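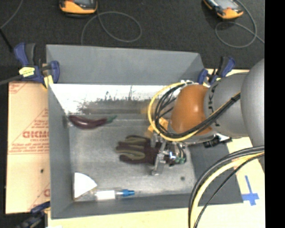

Fig. 1. Bin station, Rukau gripper over the work glove. Fixed workspace camera.

Notebook entry, 10/25/24
Entered by: Lamisi Bawa
Subject: Comparison of Rukau and Geerts parallel grippers, mixed-object bin

Purpose

The group is required to select one gripper for the bin station before the Drundura integration work begins. Both candidates have now been run on the same arm, with the same controller and the same object set. This entry records the setup, the results to date, and the points that remain open. It replaces the August notes on the Geerts unit, which were taken with a different bin and should not be used for comparison.

Setup

The gray metal bin was used for all trials. It is held with clamps at the corners. The clamps are to be checked by hand before each block of picks and again after any contact fault. In the August work the bin crept toward the arm over the course of a session, and the taught corner points no longer matched.

The arm is the KUKA. Tool data were entered separately for each gripper and verified at the reference point on the work surface. The payload value for the Rukau was corrected once, after the first weighing was found to have left out the adapter plate. All picks made under the incorrect value were discarded and repeated.

The object set includes the eggplant, the work glove, and the clear bottle with the blue cap, together with other items from the standard tray. Objects were placed by hand according to the printed layout cards. The same cards were used in the same order for both grippers. Between blocks the bin was emptied and wiped down.

Camera exposure was fixed at the start and was not changed. The inner face of the far wall returns a strong highlight at this setting. Segmentation was acceptable over the bin bottom and poor along the far wall, where the eggplant was placed on several of the cards.

Procedure

Each gripper was given 200 attempts. An attempt was counted as a success when the object was lifted clear of the bin rim, held at the hover point, and released over the receiving tray. An object dropped during transfer was counted as a failure, even if it landed in the tray. Grasp points were proposed by the Brornudier planner with default weights. No operator corrections were allowed during a block.

Finger force was set to the middle value for each gripper. The two scales do not correspond, and no attempt was made to match them beyond a bench check with the spring gauge.

Results, Rukau

The Rukau performed well on the glove. The long flat finger can be brought down to the bin bottom and slid a short distance under the fabric before closing, and most grasps were taken at or near the cuff. Where the planner chose a point on the fingers of the glove, the fabric folded and the grasp was frequently lost during the lift.

The bottle was less satisfactory. When lying against the near wall it could be approached from one side only, and the shorter finger tended to push it along the wall before contact was established on both sides. Grasps taken over the label held better than those taken near the cap. The operator noted this during the first block, and the log supports it.

The eggplant was picked without difficulty from the open part of the bin. Against the far wall, the planner often returned no valid grasp at all. These cases were entered as failures under the procedure, although the gripper was not at fault. They are marked "P" in the log so that they can be separated later.

There were 16 contact faults with the Rukau. The majority occurred on descent, with the finger tip meeting the bin bottom slightly early. The bottom of the bin is not perfectly flat, and one height value for the whole area is not adequate. A height map of the bin bottom should be taken before further trials with this gripper.

Results, Geerts

The Geerts was the more reliable unit on the bottle and on the rigid items. Its pads are wider and the closing motion is better centered, so objects were displaced less before the grasp. Contact faults were fewer. The blunt tips do not reach as close to the bottom, and for that reason it did poorly on the glove, often closing above the fabric without gripping it. Lowering the approach height improved this to a degree but brought the pad edges into contact with the bin.

On the eggplant the pads left light marks at the middle force setting. No marks of this kind were recorded for the Rukau. If produce is to remain in the object set, the Geerts will need a softer pad or a lower setting, and the rigid items will have to be tested again at that setting.

Cabling

The cable bundle remains a concern with both grippers. With the Rukau mounted, the loop in front of the orange joint housing swings wide when the wrist turns past its middle position, and on two cards the yellow cable passed close to the bin rim. The wrist range was restricted in software for the remaining blocks. This restriction removed some grasps the planner would otherwise have proposed, and it was applied to the Geerts as well in order to keep the comparison fair.

A shorter dress pack has been requested. Until it is fitted, staff running this station are to keep the wrist limits in place and are not to raise them for individual picks.

Log and data

The combined log, with the repeated and discarded picks included, is in the shared folder under the station name. Discarded picks carry a strike in the status column and must be filtered out before any rates are calculated. Line 332 contains a typing error in the object code: the entry reads "bottle" and should read "glove." The original has been left as written and a correction note attached.

Open points

1. Height map of the bin bottom. To be done with the touch probe, using the present clamp positions.
2. Planner failures at the far wall. Repeat the affected cards with a matte liner on the inner face and compare.
3. Finger wear. The Geerts data sheet was not on hand, and the pad service interval needs to be confirmed with the supplier. The Rukau fingers are to be inspected at 3,000 cycles.
4. Force scales. Obtain a proper load cell reading for both grippers at low, middle, and high settings.

Interim position: the Rukau stays on the arm for the liner tests. No recommendation is made until items 1 and 2 have been completed.

L. Bawa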